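Home About Sessions FAQ News Contact
Search this site Type a word and press enter Go

Frequently asked questions about our demonstration sessions

We get a good many emails about the Momwood sessions, and as the same things come up again and again (which is lovely, it means people are thinking about it before they come), Evanthia Gkikas has gathered the replies here. If yours is missing, do write to us and we'll add it.

What are you collecting, in a sentence or two?

Short examples of people doing everyday handling jobs: picking up, putting away, passing over, tidying into bins and trays. Each example is a recording of one job from start to finish, and a learning system called Ider is trained on a great heap of them, so that it can have a go at the same sort of job on its own.

Do I need any experience?

None at all! Some of our steadiest demonstrators had never touched anything of the kind before their first morning. We give you 20 minutes of practice that isn't kept, and you can have more if you'd like it. Please say so, as people are often too polite to ask.

How long is a session, and how many examples will I make?

A session runs for a morning or an afternoon, with a proper break in the middle and tea whenever the kettle is free. Our busiest demonstrator managed 169 examples in one go, but please don't take that as a target. We'd much sooner have fewer that were done at a comfortable pace, because hurried hands teach the system hurried habits, and those are a nuisance to get rid of afterwards.

What happens if I drop something?

Carry on, if you can. Pick it up the way you naturally would and finish the job. A recovery is useful to us, and we mark it as one when we go through the day's work. If the thing has gone on the floor, say "stop" out loud and the person at the desk will end that example and start a fresh one.

Should I do the job the same way every time?

Within reason, no. Put the object down at a slightly different angle, come at the bin from a little nearer or further off, swap hands if the task sheet allows it. What we do ask is that you don't invent flourishes. Arnaldo Sampaio, who checks the recordings, can spot a flourish from the other side of the building and will come and have a kindly word.

Why is so much of it bins and boxes?

Putting a flat thing into a narrow container is harder than it sounds. The sides get in the way of your fingers, or your gripper, and you have to judge the depth as you go. The November task list has 34 jobs on it and a fair share of them are of this kind. Once the system copes with those, the open-table jobs tend to come along fairly easily.

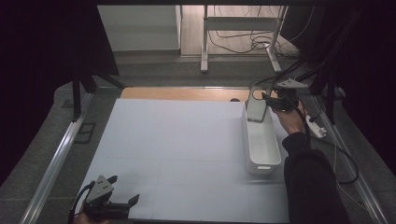
How do you decide which examples to keep?

Every recording is watched through once by a person. We keep it if the job was finished, if the start and the end are both there, and if the task sheet matches what was done. Anything doubtful goes to a second person, and if the two of them disagree it is left out of the training set and put in a folder we look at again at the end of the month.

Will my face or voice be used?

Sound is thrown away once the examples have been sorted. We ask you to keep your face away from the work area, and if it does stray in we blur it or drop the recording altogether. You're welcome to ask for your examples to be withdrawn, with no need to give a reason, up until the set is closed.

What should I wear?

Something comfortable, with sleeves that won't flap about or catch. Please take off bracelets and dangly watches. The room can be a bit chilly first thing, so a snug long-sleeved top does very nicely.

Where do I go when I arrive?

Come in by the Pritchard entrance, sign the book, and wait on the chairs by the stairs. Somebody will fetch you. Sessions start at 2 in the afternoon if you've booked the later one, and it helps if you're a few minutes early.

Comments (3)

Zavano_fan: Did my first one last month and my shoulders knew about it the next day! Might be worth telling people to bring the chair up higher.

Evanthia Gkikas: Thank you, good point. The chairs do go up, there's a lever underneath on the right. I'll put a note in the welcome sheet.

R. from the afternoon group: Is there any parking round the back or is it only the road?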